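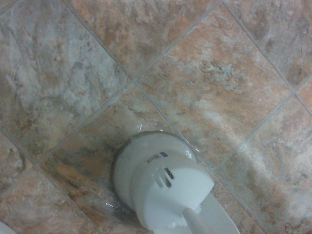
The house on Marquez has been empty of tenants since May, and its bathroom gets cleaned several times a day. The work starts at eight in the morning. By lunch the same square of floor may have been scrubbed thirty times, and then thirty times more from a slightly different angle.

Votine, a small company that wants robots to do household chores, rents the place for one purpose. It needs examples. A learning system can't be told how to clean a bathroom in a list of rules, or at least no one at Votine has managed to write the list. So people steer the arms through the job by hand, the computers record what the arms did and what the cameras saw, and the recordings go into training.

"We call each one an episode," said Duyên Triệu, who runs collection at the house. "One episode is one task, start to finish. Pick up the brush, clean, put it back. If you sneeze and knock the bottle over, that's an episode too, but we mark it."

The target for the bathroom is 254 episodes per task. Triệu said the number came out of an earlier project on kitchen counters, code-named Sollorach, where the results stopped improving much after that point. She doesn't expect it to hold for bathrooms. Tile is harder than a countertop. Grout catches bristles, and a floor that has just been scrubbed looks different to a camera from one that hasn't. An early model trained on 80 floor episodes would press down properly on one tile and hover over the next.

Operators work in two-hour shifts with a break in the middle. Amado Dela Peña cleaned hotel rooms for eleven years before he took the job, and the others tend to copy how he does things. He goes over a stain in short overlapping passes and then moves a hand's width to the side. When he started he was much faster than anyone else, and Triệu had to ask him to slow down so the recordings would be usable.

"In a hotel you've got a clock on you," he said. "I still feel it. I have to tell my hands we're fine."

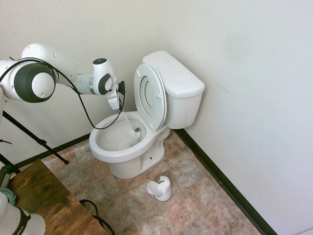
Toilets are the task that takes the most practice. Operators have to get the bristles down into the water and around the inside of the bowl without hitting the rim, and they have to do it through a machine that doesn't pass along much feeling. Seat and lid go up before recording. The brush holder stands on the floor in front and a little to the right, where the arm can come back to it, and the gripper takes the brush by its handle and angles it down toward the back of the basin. Dela Peña keeps an eye on the black cable as well, which hangs in a loop in front of the bowl while the arm is reaching.

Returning the brush to its holder fails more often than the scrubbing does. The opening is small and the bristles drag on the side. Trevor Grewal, who reviews the recordings from an office in Drerkgate, used to throw out any episode where the operator missed on the first try. He stopped doing that last winter. Models trained only on clean returns had no idea what to do after a miss, and would push the brush down beside the cup and stay there.

Grewal now watches up to 200 episodes a day at double speed. He rejects the ones with dropped frames, and the ones where an operator rests between strokes for so long that the model might learn to rest too.

Pay for operators starts a little above what local cleaning firms offer. Dela Peña said he has been asked by old coworkers whether he is training his replacement. He told them he might be, and that his knees feel better than they have in years.

The lease on the house runs through the fall. Triệu would like to find a second bathroom before then, preferably an ugly one with carpet.

214 shares | 3 comments

Güven Dönmez
I cleaned offices for a long time and the part about slowing down rings true. Would like to know who gets paid when the recordings are sold on.

Jhun Gatchalian
Carpet in a bathroom should be left out of the training on principle.

R. Okafor
Does it do behind the toilet? That's the only part I would pay for.

Contact the editors | Copyright, all rights reserved | Back to top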